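From: Yuxi Xiong
To: tirska-users
Date: August 25, 2021
Subject: Re: [tirska-users] Gripper width reads closed when fingers are open (sim)

Baoshan Duan wrote:

> We are seeing failed picks in the fruit and basket task after moving to
> the new Tirska controller. The planner reports "object held", lifts, and
> carries on to the place step with nothing in the gripper. The place step
> then also reports success, so the episode is scored as good.
>
> I first suspected friction on the finger pads and raised it. No change.
> Then I suspected the basket collision mesh, as the walls are full of
> small openings and the physics engine has never liked them. Replacing
> the mesh with five plain boxes made no difference either.
>
> Is anyone else getting this? Ruoxi thinks it is a timing problem in the
> logger and that the grasp itself is fine. I don't agree but I can't rule
> it out.
>
> Baoshan

Baoshan,

Yes, we get it too. I don't think it is friction, the mesh or the logger. I can reproduce it on our side with the stock scene: the single arm, the plank table, the purple basket with the orange, and the usual clutter (red can, wrapped roll, flat white pieces on the left). No local patches apart from Yiran's camera change, which does not touch control.

What follows is what I have so far. It is not a complete diagnosis.

1. The state where it goes wrong

The fault shows up when the gripper is down inside the basket and the close command is sent while the arm is still correcting its position. The controller puts the close command in the queue, then receives the next arm setpoint, and the setpoint message carries a gripper field of its own. If the client does not fill that field in, it goes out with the default. In the old controller the default meant "leave as is". In the new one it means "open". The close is overwritten before it has been acted on.

The width reported back to the planner is taken from the last command accepted into the queue. The joint reading is not consulted. So the planner asks for the width, is told "closed", and moves on.

Render from the same scene, with the gripper at grasp depth:
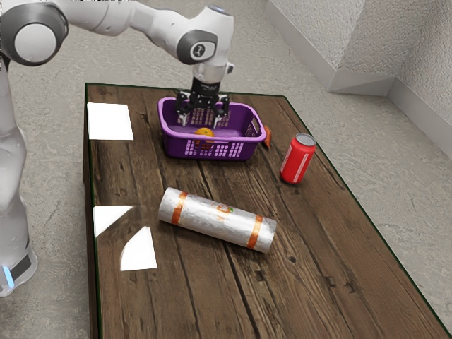
Fig. 1. Gripper lowered into the basket, fingers apart, orange below and between them.

If you only look at the status line in a case like this, you have no way to tell an open gripper from a closed one. Please compare against the finger joint positions before you change anything else. They are published, but the default log profile drops them. Set the profile to "full" and they come back.

2. Why I don't think it is the logger

Ruoxi's timing theory would need the joint record and the command record to be shifted against each other. I lined both up on the simulation step counter, which neither side can drift from, and the mismatch is still there. In a bad episode the finger joints stay at the open limit from the moment the close is requested until the end of the lift. A late log would show the same curve moved along the time axis. There is no curve to move.

I ran nine episodes with the gripper field left empty and three of them failed in this way. I then ran the same nine seeds with the field filled in explicitly on every setpoint and none of them failed. This is a small set and I would not quote it as a rate, but the seeds match one to one and nothing else was changed.

3. Good grasp, for comparison

With the field filled in, the joint readings leave the open limit, stop when the pads meet the fruit, and hold there through the lift. The contact sensor agrees on both fingers. This is also where I would expect trouble if Baoshan's friction theory were right, as the fruit is round and the pads are narrow. I looked for slip in the relative pose between the orange and the wrist during the lift and found none above solver noise.
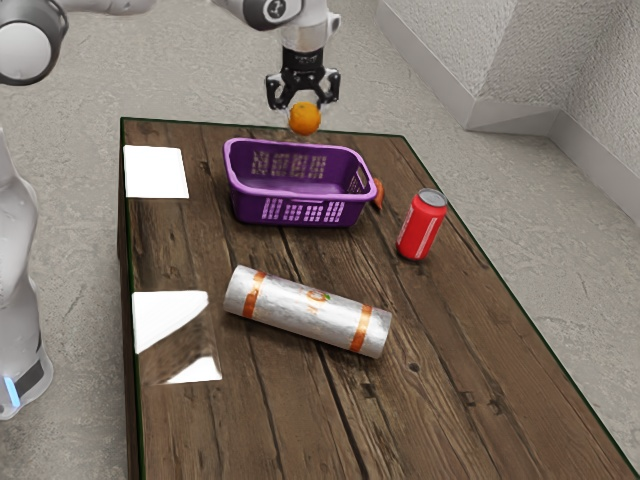
Fig. 2. Orange between the fingers, above the basket rim.

I would suggest that anyone posting a failure to this list include a render from the lift along with the log. The status text on its own has cost us two weeks here.

4. Scoring

This part worries me more than the bug. The success check in the task file asks only whether the planner reached its last step. It never asks where the orange is. Any data set collected since the controller change may contain episodes marked good in which the arm carried nothing. Chaminda has already trained on one batch from Potthorpe and is now going back through it by hand.

A check on the object pose is a few lines. At the end of the lift, the distance between the orange and the gripper center should be under a set limit, and both contact flags should be up. I have this working but the limit is tuned for the orange only. It will be wrong for larger objects.

5. Hardware

The same message format is used by the Pumuretti driver for the real arm. I have not tested it there and I would ask that people don't, until the default has been sorted out. The failure in simulation is a missed grasp. On hardware the same overwrite could open the gripper in the middle of a carry, if the client sends an arm-only setpoint at that point. With fruit that is a nuisance. With the heavier parts on the Shao bench it is a dropped load next to whoever is standing there.

If you must run the real arm before then, pin the driver to the previous release, and keep the area under the tool clear during transfers.

6. Workaround

- Fill in the gripper field on every setpoint, including the ones where you only want to move the arm.
- Wait for the arm to settle before sending the close.
- Read width from the joints. Ignore the "gripper_state" value in the status message.
- Rescore anything collected with the new controller before using it for training.

The first item alone cleared the fault for me. I have kept the others in because I have not gone through the queue code fully and there are 3 other places where a default gets filled in.

Proper fix: the default should go back to "leave as is", and the reported width should come from the joints. Yiran has a patch for the first half and expects to post it for review in September. The second half changes the status message, so it will break clients that parse it by position. Please speak up if yours is one of them.

Baoshan, could you rerun one of your bad seeds with the full log profile and send me the finger joint trace? If it leaves the open limit at any point before the lift, then you have a different fault from mine and I would like to see it.

Yuxi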